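Search this site Enter keywords Go

Print this page | E-mail this page

Doreveo Refurbished Desktop Computers
Equipment for Schools, Libraries and Public Offices

Doreveo supplies refurbished desktop computers to institutions that need dependable machines for everyday office and classroom work. Each computer is prepared at our Trurkley workshop, where the case is opened and the main parts are checked before the unit is offered for sale.

Inspection begins with the motherboard and the memory. Modules are reseated in their slots, the processor socket is examined, and the vent panels are cleared of dust. Technicians then follow the power wiring from the supply to each connector – a step that takes some patience in older desktop cases, where many leads share a small space.
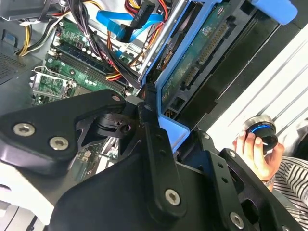

Hard drives are tested separately. A drive that does not pass is replaced with one of equal or larger capacity, and the data cable is changed at the same time. Drive cages, tabs and release handles are kept in their original form wherever they remain sound, so that local staff can exchange a drive later without special parts.

Ordering and Delivery

The minimum order is two units. Orders of up to 13 units are normally filled from stock held at Trurkley. Larger orders, to a limit of 400 units, are delivered in stages under a written schedule. The workshop has capacity for 2,000 units a year.

Keyboards, monitors and power cords are not included and should be listed separately on the order form. Skindden carrying cases are no longer offered with desktop units. Customers who hold a Li service agreement may add refurbished units to it at any time before the renewal date in April.

Returned Equipment

Units may be returned unopened or opened, provided that all internal parts are present. Please disconnect outside cables before packing and enclose the return form.

Questions about specifications should be addressed to Blažena Šimek, Equipment Supply Office.

Page last reviewed 2020-09-03

Contact us | Copyright Doreveo. All rights reserved. | Back to top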